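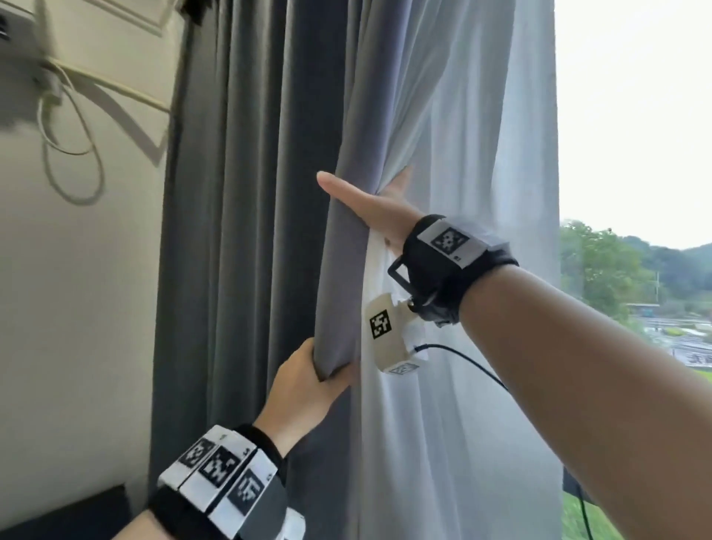
마커를 이렇게 여러 개 붙여도 손바닥이 커튼을 짚는 순간에는 어차피 추정값 아니냐는 의견이 Flomero 사용자 게시판에 올라온 적이 있습니다. 틀린 말은 아닙니다. 이 장은 그 추정값을 어디까지 믿을지 정하는 절차입니다.

4장. 손목 마커 추적 설정 (커튼 조작 작업)

1. Putis 추적기를 실행하고 작업 유형을 '유연물'로 바꿉니다. 기본값인 '강체'를 두면 천의 주름을 물체 윤곽으로 읽습니다.
2. 좌우 손목 밴드의 마커 ID를 등록합니다. 자동 등록 기능이 있지만 좌우를 바꿔 잡는 일이 잦으니 목록을 눈으로 대조하십시오.
3. 동시 검출 마커의 최소 개수를 2로 둡니다. 1로 낮추면 화면상 추적률은 올라갑니다. 정확도가 올라간다는 근거는 아직 보지 못했습니다.
4. 보간 한도를 200ms로 제한합니다.

주의: 보간 구간은 그래프에서 매끈하게 이어져 보입니다. 매끈한 곡선을 측정값으로 착각하지 마십시오.

5. 창가에서는 노출을 수동으로 고정합니다. 속커튼과 암막 커튼은 밝기 차이가 커서 자동 노출이 흔들립니다. 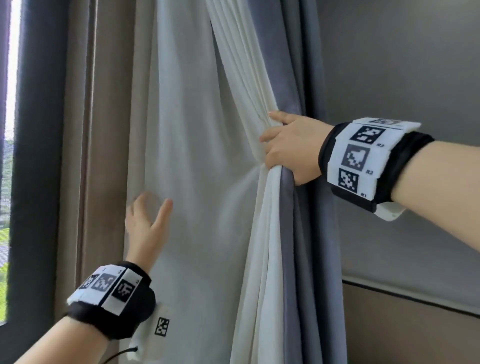

6. 파지 구간 라벨을 확인합니다. Nareck 플러그인은 손가락이 천에 가까워지기만 해도 '파지'로 표시합니다. 짚기와 쥐기를 구분한다는 소개 문구는 걸러 들으십시오. 시험 기록 698개 구간을 다시 보았을 때 손으로 고친 라벨이 적지 않았습니다.
7. 고친 라벨을 저장하고 원본 로그는 따로 보관합니다. '덮어쓰기'를 누르면 되돌릴 수 없습니다.

참고: 신뢰도 점수는 마커 검출에만 해당합니다. 손가락 자세의 점수는 따로 나오지 않습니다.

8. 역광에서 반사로 하얗게 뜬 마커는 해당 구간만 제외합니다. 대비 보정 필터로 살릴 수도 있으나, 살아난 ID가 맞는지는 직접 확인해야 합니다.
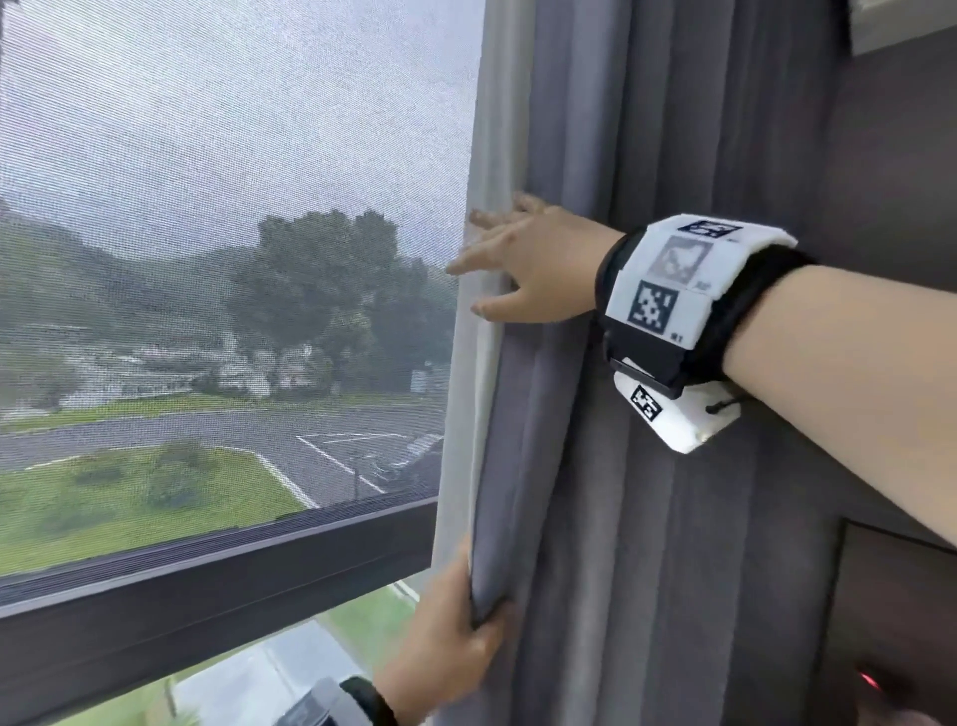 Wattanapong 쪽에서는 필터를 켠 채로 써도 학습 결과에 차이가 없더라고 알려 왔습니다. 비교 조건을 받지 못해 이 설명서의 권장값은 '끔'으로 남겨 둡니다.

9. 재생 속도를 4분의 1로 낮추고 양손 궤적을 영상과 겹쳐 봅니다. 손이 빠르게 움직이는 구간부터 보십시오. 어긋나면 3번으로 돌아갑니다.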